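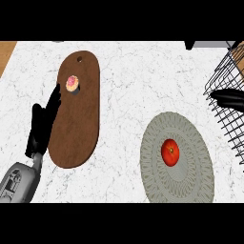 Department of Automation Safety and Practice, Stivport Institute of Technology

New rules for robot work with food items take effect

18 September 2020

The Department of Automation Safety and Practice has adopted a revised set of rules for robot arms that handle food and kitchenware. The rules apply to all staff, students and visiting researchers who use the department's laboratories in Stivport and at the Ostitz annex, and they cover work in simulation as well as work on physical equipment.

The revision replaces guidance that had been in place for six years. A draft was circulated in May, and 23 written comments were received from research groups and from the two teaching laboratories. Most of the comments concerned the point at which a task tested only in simulation may be moved to a real arm.

Under the new rules, a task must be completed in simulation 20 times in a row, without contact between the gripper and any object other than the one named in the task, before a request for laboratory time can be approved. A run in which the gripper touches a cutting board, plate or basket that is not part of the task is to be recorded as a failure, even if the food item is picked up and placed correctly.

Simulated kitchens must also include more than one food item. A counter holding a small pastry on a board and a tomato on a plate, for example, meets the requirement. Groups are asked to choose items that differ in shape and firmness, and to state in the task record which item the arm is meant to move and where it is to be placed.

"A soft item and a firm item call for different grip limits, and those limits should be written down before the first run," said Parveen Dhanial, head of the department. "We have asked every group to treat the simulated arm with the same care as the one in the laboratory. Habits formed at the desk are carried over to the bench."

The rules set out separate provisions for physical equipment. Arms must operate at reduced speed whenever a person is within reach. Gripper fingers that touch food must be cleaned before and after each session, and food used in testing may not be eaten or returned to storage. Each session must have a named supervisor, who remains in the room while the arm is powered.

Records of both simulated and physical runs are to be kept for two years. The department will accept records in the existing Kapoor log format or in the new Brirkarano form, which adds fields for grip limits, object list and cause of failure. Groups that use their own format may continue to do so until the end of the academic year, provided that the same information is included.

Projects already approved for laboratory time are not required to repeat their simulation runs. They must, however, meet the provisions on speed, cleaning and supervision from today. Supervisors who have not completed the department's safety briefing should do so before their next booked session.

Copies of the rules and the Brirkarano form are available from the department office in Stivport. Questions about the Ostitz annex should be sent to the same office.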